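Zarngate hand gripper kit – a few months in

I bought the Zarngate kit in November after far too many evenings reading the build threads, and I've now put it together twice (once wrong, once right) on the big table at our shared workshop. So this is less of an unboxing and more of a grumble with praise mixed in.

For anyone who's landed on the page by accident, you get the parts for a gripper you hold in your hand and squeeze. I wanted one for working out how an arm ought to pick things up before I spend proper money on the arm. Mine will be a Clenow, if I ever stop buying bits for everything else.

The bag says 79 parts. Most are printed, and the printing is lovely – hardly any stringing, and the pivot holes only needed a quick twist with a reamer. The bushings pressed in with my thumb and a scrap of softwood. I'd been dreading that bit and it took less time than making the tea!

The instructions are another matter. Step 12 shows the linkages the wrong way round, and if you follow it faithfully the fingers close beautifully and then won't open again. I had the whole thing apart on the bench at ten at night, muttering. There's a corrected sheet on the Skamden forum, so print that one and use the booklet for lighting the stove.

Once it's together properly the movement is really nice. The fingertips stay square to each other through the whole travel and there's barely any side play, which I can't say for the Kovalchuk kit I had before this. That one was cheaper and felt it. The Kovalchuk had better screws though, I'll give it that. The Zarngate ones are soft as cheese and I rounded off two before I swapped the lot.
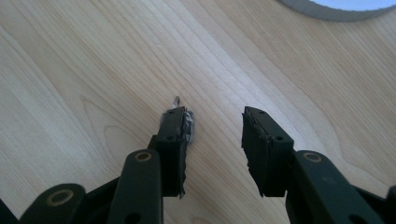 Can you build it without a 3D printer?
All the printed parts come in the bag, so a printer only matters if you break something or fancy changing the fingertips.

The tips are where I've fiddled most. The standard pads are fine on blocks and cardboard but let go of anything shiny, and a mug handle is a lottery. I've tried a couple of different rubbers and so far the cheap stuff from an old bike inner tube is winning. Each pad is held on with small screws, so swapping takes a minute or two, provided you haven't dropped one in the sawdust.

It'll hold up to 868 grams before the tips start to creep, going by my kitchen scales and a bag of sugar I kept topping up. More than enough for me. My hand gives out well before the plastic does, mind you, and I'd have liked a softer return spring in the box as an option.

I'd buy it again, grumbling about the screws the whole time. Allow a full evening, get the corrected sheet first, and order a packet of decent M3s along with it.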